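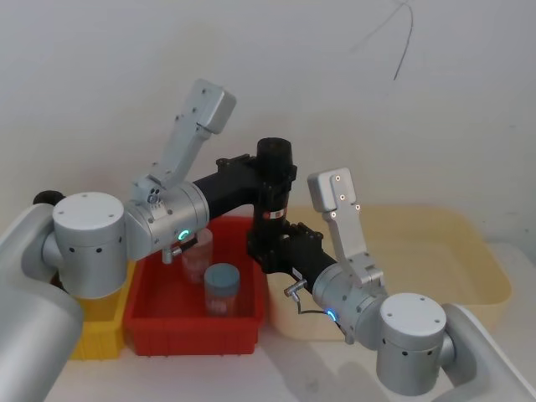
*Two robot arms above three plastic containers, one of them red.*

# Buying a Winter Coat You Will Still Want in March

Most winter coats are bought in a hurry. The first cold morning comes, last year's zipper won't close, and by evening there is a new coat in the hall that looked better under store lights. It may do the job until December. By late January the cuffs are gray, the pockets are stretched, and the wind comes in at the waist.

I have bought coats that way and regretted most of them. This year I started in August, when the racks were half empty and the sales staff had time to talk, and tried on everything I could find within a short drive of home.

## Start with how you get around

A coat for standing at a bus stop is a different thing from a coat for walking the dog, and both are different from one worn between a warm car and a warm office. If you drive most days, a knee-length down coat will mainly be something you take off and throw on the back seat. A hip-length wool coat with a decent lining is easier to sit in and looks fine indoors.

Walkers need less warmth than they expect. Ten minutes up a hill in a heavy parka and you are unzipping it. The Holside car coat, a wool blend with a quilted lining that buttons out, handled this best of the ones I wore. With the lining out it works from October on. It costs $400, a lot for a coat with plain buttons and no hood, and I would have liked deeper pockets.

## Wool, down or synthetic

Wool keeps its shape and airs out well overnight. It is also heavy, and when it gets soaked it stays soaked for a long time. Look at the fiber label inside before you look at the price tag. Below half wool, you are mostly paying for the look of it.

Down is the warmest for its weight and packs small. It loses a good deal of its warmth when wet, so the outer fabric matters as much as the fill. Squeeze a sleeve and let go. It should puff back up within a couple of seconds, with no flat spots along the seams.

Synthetic fill has improved. The Flurnix parka is the cheapest coat I tried, and it was warm enough for a morning on the sidelines of a soccer field at 40 degrees with only a thin sweater underneath. It goes in the washing machine. The downside is bulk, especially under the arms, and the fabric makes a swishing noise with every step.
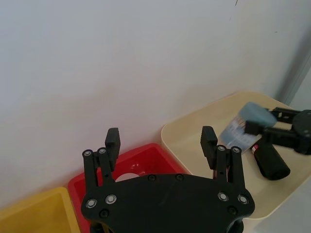

*A black gripper with rubber pads at its fingertips.*

## Check the parts that fail

Fabric is rarely what ends a coat's life. Zippers go first, then pocket linings, then buttons. Run the zipper up and down several times in the store, sitting and standing. A two-way zipper lets you open the coat from the bottom when you sit, but cheap ones are fiddly to line up with cold hands. The one on the Tekance rain parka stuck twice on my first day with it and has been fine since, though I still slow down when I do it up.

Put your hands in the pockets and push. Stitching that gives a little now will give a lot once you have been carrying keys and a phone in there. On wool coats, look behind the front buttons for a small backing button, which keeps the thread from pulling through the cloth.

Then the collar. Turn it up and move your chin around inside it. Scratchy wool at the neck is something you can live with in a fitting room and not on a long commute.

## Leave room, but measure it

Bring the thickest sweater you own and try the coat over that. Reach forward as if you were holding a steering wheel. If the back pulls tight across the shoulders, go up a size. Sleeves should reach the base of the thumb, and a tailor can shorten them more easily than lengthen them.

## Or fix the one you have

Before spending anything, take last year's coat to a repair shop. Ghiță, the alterations place near my office, put a new zipper in my old parka and restitched both pockets in 5 days – for much less than the price of any coat in this article. Relining a wool coat costs more and takes longer, so ask for a quote first. Go early in the fall if you can. By the first frost there is usually a line on Wednesday evenings, when the shop stays open late.

I bought the Holside in the end, in navy. The old parka is back on its hook for snow days and for shoveling the driveway.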